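05/03/2025

What a day! I've been a court reporter at the Keogh paper for 26 weeks and today I finally sat through a whole sentencing, start to finish, on my own, with my own byline at the end of it. I'm still buzzing, so this will be long.

The case was the shed burglaries. Two brothers, both in their thirties, had been taking garden tools from allotments all along the Naner side of town and selling them on from a lock-up. I know, it's hardly the crime of the century, but I've followed it since the first hearing and I wouldn't have missed the end for anything. Police found 608 items in that lock-up. Hedge trimmers, strimmers, a ride-on mower, and forks and spades by the armful. The prosecutor read out a good chunk of the list and you could see the public gallery nodding along as people recognised their own stuff.

Niamh Buckley was prosecuting and she was brilliant. No fuss, no big speeches, she just laid it out date by date so that even I could keep up, and my shorthand is still dreadful (I got "rotavator" down as something I can't read back at all). She had the phone records and the van hire receipts, and then came the bit I loved, a padlock one of the plot holders had scratched his initials into years ago. It was hanging on the brothers' own lock-up door! There was a proper murmur when that came out.

Older brother got fourteen months. Younger one got a suspended sentence and unpaid work, and he has to pay £971 in compensation. The judge said the money was the smaller part of it and that people had stopped going to their plots in the evenings, which made the lady next to me cry a bit. I gave her my tissues and she told me all about her leeks. 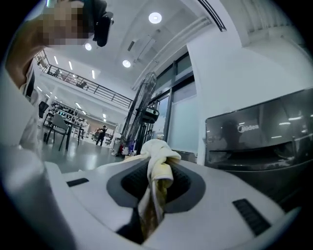 Towel day in a bright white office or workshop, before the early train.

Filed from the bench outside court two, in a panic, with eleven minutes to go. Desk wanted 400 words and I'd written far too many, so out went the leeks, sadly. They kept the padlock in the first line though, and they hardly touched the rest! It's had 2000 reads already, which for us on a weekday in March is very good going.

Lunch was a cheese roll at Zestow at ten to four. Best cheese roll I've ever had, though I'd have eaten the bag by then.

Things to do tomorrow: ring the court office about the Jasteo fraud listing, find out whether people can claim their tools back and where from, buy more tissues, and practise shorthand for half an hour. A full half hour, starting with "rotavator".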